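모자는 어떻게 정리할까요?

어린이 여러분, 집에 모자가 몇 개 있어요? 학교에 쓰고 가는 모자, 소풍 갈 때 쓰는 모자, 작아져서 이제 안 쓰는 모자도 있을 거예요. 모자는 옷처럼 반듯하게 접을 수 없습니다. 그래서 정리하는 방법이 옷하고 조금 다릅니다.

먼저 모자의 부분 이름을 배워 봅시다. 머리가 들어가는 둥근 부분을 영어로 '크라운'이라고 합니다. 크라운은 왕관이라는 뜻도 있어요. 앞으로 길게 나온 부분은 '챙'입니다. 챙은 햇빛을 가려서 눈과 얼굴에 그늘을 만들어 줍니다. 야구 모자의 뒤쪽에는 보통 작은 끈이 있습니다. 이 끈을 당기거나 풀면 모자가 머리에 맞게 작아지고 커집니다.

챙 안에는 얇고 단단한 판이 들어 있습니다. 옛날에는 이 판을 두꺼운 종이로 만든 모자가 많았습니다. 종이는 물을 싫어하지요? 그런 모자를 물에 오래 담그면 챙의 모양이 망가집니다. 요즘은 플라스틱 판을 많이 씁니다.

이제 정리를 해 볼까요? 모자를 모두 꺼내서 넓은 탁자 위에 놓으세요. 겹쳐 놓지 말고 하나씩 떨어뜨려 놓으면 색깔과 모양이 잘 보입니다. 그다음에 상자를 준비합니다. 속이 보이는 투명한 상자가 편합니다. 뚜껑을 열지 않아도 무엇이 들어 있는지 알 수 있으니까요.

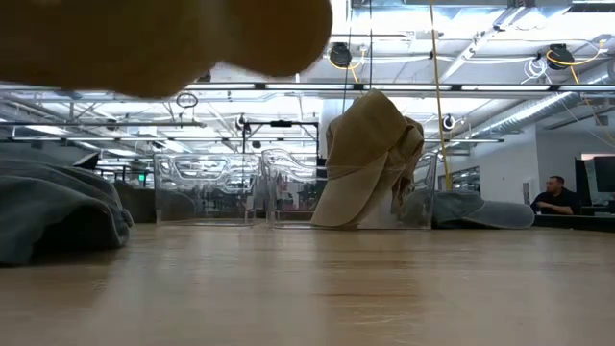

탁자 위의 모자와 투명한 플라스틱 상자. 황갈색 야구 모자는 상자 안에 있어요.

야구 모자는 세워서 넣을 수도 있고, 눕혀서 넣을 수도 있습니다. 세우면 자리를 조금만 차지하지만 상자가 낮으면 둥근 부분이 위로 나옵니다. 뚜껑을 덮고 싶으면 더 깊은 상자를 고르세요. 억지로 누르면 크라운에 주름이 생깁니다.

같은 모양의 모자가 여러 개 있으면 줄을 세우듯이 앞뒤로 겹쳐 보세요. 뒤에 있는 모자의 둥근 부분이 앞 모자 안으로 조금 들어갑니다. 챙은 모두 같은 쪽을 보게 합니다.

모자에 땀이 묻었으면 바로 상자에 넣지 마세요. 바람이 잘 통하는 그늘에서 먼저 말려야 합니다. 특히 8월처럼 덥고 습한 달에는 냄새가 나기 쉽습니다. 먼지는 부드러운 솔로 살살 털면 됩니다.

해 보세요
종이에 우리 가족의 모자를 그리고, 크라운과 챙의 이름을 써 보세요. 그리고 상자 앞에 붙일 이름표도 만들어 보세요.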